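Cuaderno del taller textil - abril, por la tarde

Hoy tocaba doblar la ropa oscura de la caja Stougaard, ¡y cómo cuesta verle las costuras! He empezado por lo gris y afelpado, buscando primero la costura para saber dónde acaba cada pieza.
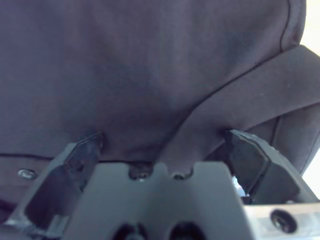
¿Se dobla antes o después de cepillar? Después, que si no la pelusa se queda dentro del pliegue.

Luego he seguido con lo azul marino, cogiéndolo por un solo punto y dejando que caiga por su peso (en la mesa de madera se maneja mejor que en la de Fleton).

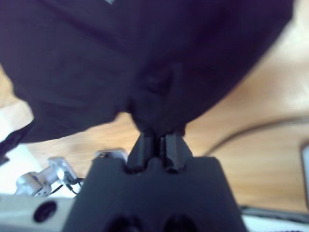 Ginette Perrin: yo lo cogería por los hombros, que de un pellizco se marca la tela y luego hay que plancharla.

Vale, mañana pruebo. Con el tejido negro, el de trama cerrada, me fijo sobre todo en la costura y en las motitas claras.

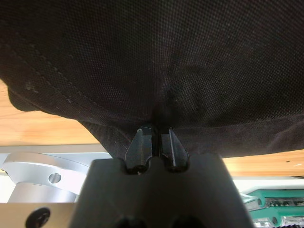
¿Cuánto dejamos reposar el montón? 20 minutos, con 2 tablas encima.

Me queda el azul marino suave, que cuelga bastante liso pero se arruga por abajo. 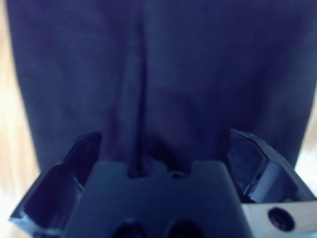
Tiempo de lectura: 2 min

Pendiente: pedir 8 perchas anchas a Drollard y pasar la lista al armario Stukgate.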